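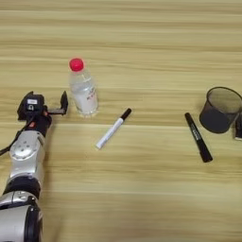

I have been trying to drink more water since January, and I'm here to report that the thing that finally did it was a table. Let me back up. For years my water bottle lived in my bag, at the bottom, under a cardigan and a pile of receipts, and I would find it at bedtime still full and feel bad about myself. Now there's a water bottle out on the table, on that pale stripy wood, and I walk past it maybe thirty times a day and have a swig nearly every time. I love that grain so much, by the way! All those bands of beige and cream, and the way some of them go almost white when the light gets on them. I could look at it all day (I sort of do).

The table is the Rolusitz, for anyone who wants to know. I went back and forth for weeks between that and the Bralano, which is darker and has the nicer legs, and I had a sample of each propped against the toaster until I was sick of the sight of them. The dark one showed every crumb. The light one shows every coffee ring, so pick your battles, I guess, but I can wipe up a coffee ring. I can't follow my family around with a dustpan.

So, the water. My goal was 2 liters a day, and I was going to track it in an app, and the app wanted me to grow a little plant, and I killed the plant in a week. Then I tried one of those giant jugs with the times printed down the side. It told me I was behind by 9 in the morning. No thank you! What works for me is a normal bottle that stays where I can see it, and a rule that I fill it when I put the coffee on and again when I start dinner. That's the whole system. I don't write anything down.

The other half of this is keeping the table clear enough that a bottle has somewhere to stand. We used to have the mail there, and the library books, and a bowl of keys that didn't open anything we own. On Sunday I took the lot off and put it all in the Flanell basket from the hallway – the soft gray one I bought for blankets and never used for blankets – and whatever people want back, they can go and dig for. So far the only thing anyone has dug for is a phone charger.

A few of you asked last time about cleaning the wood. I use a damp cloth and the Nigatu soap, which comes in a 200 ml bottle that looks tiny and lasts forever. Squeeze a bit into warm water, wipe along the grain, then go over it again with a dry dish towel. I do it every 2 weeks or whenever it starts to feel sticky. Don't let the soapy water sit in the joins. I did that on our old table and the edge puffed up like a sponge, and I had to keep a placemat over it until we moved.

Next on my list is the shelf above the sink, where the spare bottles are. There are lids up there without bottles and bottles without lids, and one with a straw that I'm a little scared of. I'll post about it when it's done, if it gets done. I'm off to refill mine.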